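Zenine社区工坊重新开放，旧零件分拣活动迎来首批居民

2021-04-30 Fundcombe讯

关了整整一个冬天的Zenine社区工坊终于又开门了！重新开放当天共有218位居民走进位于Ansari路的新址，不少人是带着孩子一起来的，楼道里一早就热闹得很。

最受欢迎的要数旧零件分拣。过去几个月里，附近住户陆续送来2218件闲置小零件，有圆柱形的，有带螺纹的，还有一些连老师傅也要端详半天才叫得出名字。工坊的办法很简单：按颜色分盒，同类的放在一起，拿不准的先搁着，等懂行的人来认。
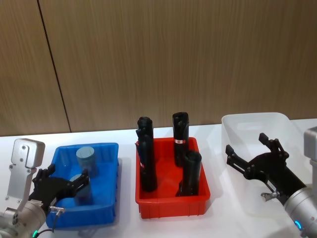 白色台面上的蓝色与红色塑料盒，红盒里立着黑色圆柱形物件。

一上午下来，已有418件零件登记入册，接下来会供居民修理家电、自行车和玩具时免费领用。有位住在Sarnham的奶奶专程坐车过来，想给用了多年的缝纫机配一个小滚轮，边找边和旁边的小朋友聊起了机器的来历，一老一少越聊越起劲，连午饭都忘了！

工坊新址面积400平方米，除分拣区外，还设有木工角和缝补角，工具可以现场借用，也欢迎大家把家里坏了的小物件带来一起琢磨。木工角的入门课已经开始报名，10月还将举办一次修理日，届时会开放夜场。想捐零件的居民请提前擦净油污，装进结实的袋子，送到一楼前台即可。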